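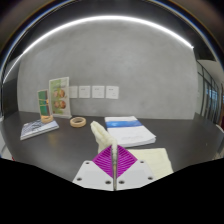
Figure 3. Gripper view of the long table, with the folded cloth on the right and a roll of tape nearer the middle.

4.2 Showing the task by hand

I started this project fully convinced that remote control was the way to go. We had the Manunel arm, we had a perfectly good pair of joysticks, and I'd spent most of September getting the delay down to something a person could live with. Then I tried to fold a cloth with it. I won't go into the details, but one fold took me 70 seconds, and I'd been practising!

So the bulk of the Gelloncombe set was shown by hand. You hold the gripper, you do the job, and the camera on it sees more or less what the arm's camera will see later on. The people who helped me picked it up quickly (far quicker than they ever did the joysticks) and I kept the instructions short. Start with the fingers open. Come in slowly. Don't lean over the table so far that your other hand gets into view. After that they were free to work however they liked, and I think the variety in the data is better for it.

The cloth was the item I worried about most. Lying flat and folded, as in Figure 3, it gives the fingers very little to get hold of, and people split into two camps. Some slid one finger under the near edge and pinched. Others pressed down, pushed a small ruck into the fabric and grabbed that. I'd assumed the second way was sloppy and very nearly asked everyone to stop doing it. I'm glad I left it alone, as the arm copies the ruck far more happily than the slide, which needs a finger height I can't promise once the arm is bolted down.

In all we recorded 3,102 demonstrations by hand and 601 by remote control, on the same table layouts as far as I could manage. I threw out 437 of the hand-held ones. Most of those were cases where the tracking lost its place, usually when someone turned their wrist quickly and the view filled with plain wall. A grey wall with hardly any marks on it is a miserable thing to track against, so I was grateful for the row of little white squares along it.

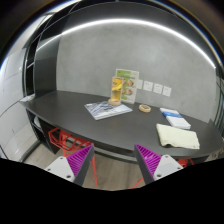 Rezaei

Glasses are a different matter altogether. In Figure 4 there's a tall glass of beer on a round coaster, with a second coaster or dish on the open table to its right, and moving the glass from one to the other is the task we called "swap". By hand it's dead easy and people rush it. They also tilt the glass a little on the way, without noticing, and the arm then learns the tilt as well. I went back and asked for slower swaps with the wrist kept level, which helped, though it made the demonstrations a bit stiff to watch.

The menu stand causes its own bother. It's clear, it's tall, and it's right behind the glass, so a careless approach knocks it. Here I do have to give remote control its due: people driving the arm through the Jemeck console gave the stand a lot more room than people with the gripper in their hand, I suspect from nerves. I kept all of the remote swaps for that reason, even the painfully slow ones, and mixed them in with the hand-held ones at training time.

The split between training and test layouts was fixed on 20th January and I haven't touched it since. Section 4.3 covers how the two kinds of demonstration were lined up in time, including the resampling I had to do for the slow remote runs.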